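Stavham Computer Reuse, progress report to the Allport fund
Reporting person: Eylül Şimşekoğlu
21st April

Dear Mr. Wieser,

The delivery from the Pichler offices came in November, later than we had planned, and for this reason the first stage was moved back. All 80 desktop towers are now in our workshop and have a number in our list.

Since the last report we worked mainly on opening the towers and on deciding what to keep. In your letter you asked why the processors are listed separately from the boards. We take the processor out first and store it in its own tray, and the board stays in the case until the cables are sorted. The memory modules are also stored separately, by size.

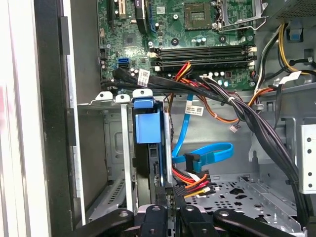
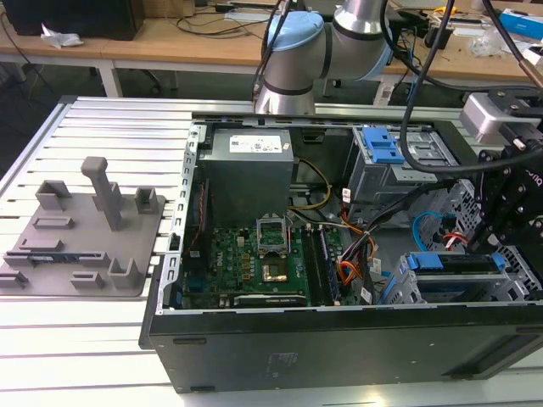
Open tower with the CPU socket empty and the power cables still inside the case.

The cables take more time than I wrote in the application. In this type of case the power wires go over the board and down to the drives, and the plugs are tight. I have now changed the work order – the drive cables are released first, then the large board plug, and the power supply comes last. It is slower at the beginning, but we had fewer bent pins on the connectors after this change.

The drives are handled under the Narnine procedure, as agreed. Each drive gets a line in the register before it leaves the room. Two lines were missing in the February sheet and I have corrected them.

Costs: from the grant of 3000 we have spent 2142 until now. Of this, 1225 went to tools, trays and antistatic mats, and the rest was transport and the rent of the storage room. I do not expect to ask for more money, but I would like to move a small part from transport to packing material. Please tell me if you need a separate form for this.

Still open are the testing of the power supplies and the question of the older cases, which Pichler does not want back. The metal dealer in Stavham has not yet sent his offer. I will forward it when it comes.

With kind regards,
Eylül Şimşekoğlu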